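Yaryna Marchuk had until the end of August to choose between the two grippers, and by the middle of the month she had stopped going home for dinner.

The Ovholm was the expensive one. It closed softly and reported its force back to the controller 1000 times a second. The Mousavi cost a third as much and made a noise like a stapler. Zevotico wanted 2000 of whichever she picked, and they wanted one page saying why.

She had taped the grid herself. Each gripper was to pick a part from one cell and put it down in another, 35 times, and then she would move the camera and do it all again.

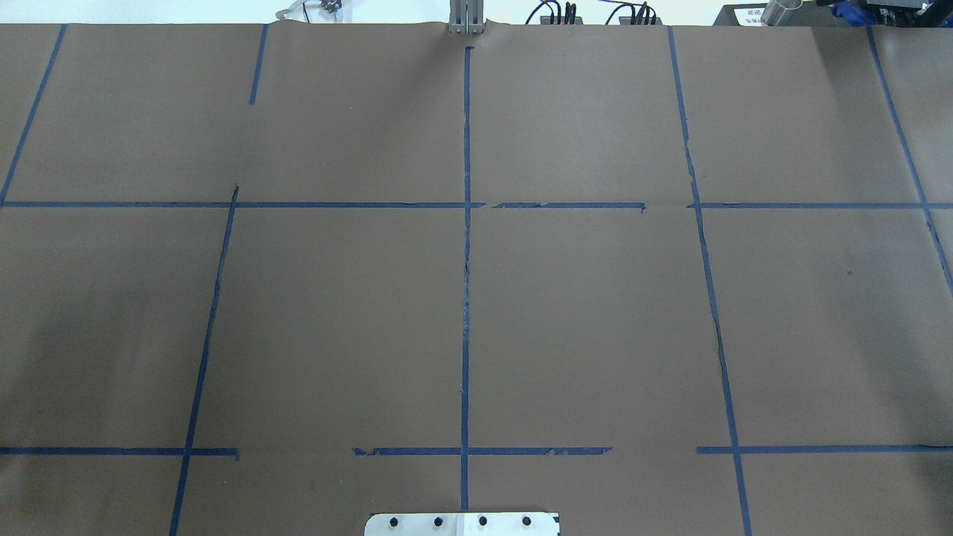 At ten past seven the Ovholm missed. It had missed the same way at lunch, 3 mm to the left, closing on air and reporting a perfect grip. She wrote it down and drank the rest of her tea.

The Mousavi had dropped two parts all day. Both times it had known.

Her phone lit up on the windowsill. It was her manager at Bitmont, who had already told the client it would be the Ovholm.

"How's it looking?" he asked.

"I've got one more set to run."

"But it's the Ovholm."

She looked at the page in front of her, the two columns in her own small handwriting.

"I'll send you the numbers," she said, and went to change the gripper over.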